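Narno Hand Gripper: the checking kit and floor guide

The Narno is our hand-held gripper for people who teach picking jobs by doing them, and we're very fond of it! This page covers the part buyers ask us about most, the good practice that goes with it. Every Narno ships with the Shim checking card, 2 spare grip pads and a short floor guide written by Floarea Marinescu, who has spent years getting workshops to agree on sensible rules (and to stick to them).

Her guide starts with the space. Mark out where the gripper will be used, keep stairs and walkways clear of leads, and let people nearby know before a session begins. Check the pads before each session and swap them after 300 grips, or sooner if the surface looks shiny.

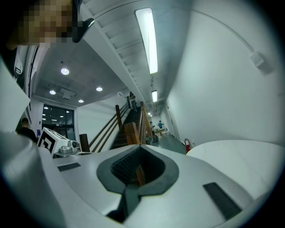

Do we need to write a new risk assessment for every task?
One assessment can cover a group of similar tasks, as long as the objects, the space and the people stay much the same. Write a fresh one when any of those change.

Sessions work best at 10 minutes each, with a proper rest for the wrist in between. Log the pad change, the user and the task on the Shim card. It fits in a pocket, and we love how quickly teams get into the habit.

Spare pads come in packs of 4. For the guide in other languages, ask Yasir Hayat at our Grundach office.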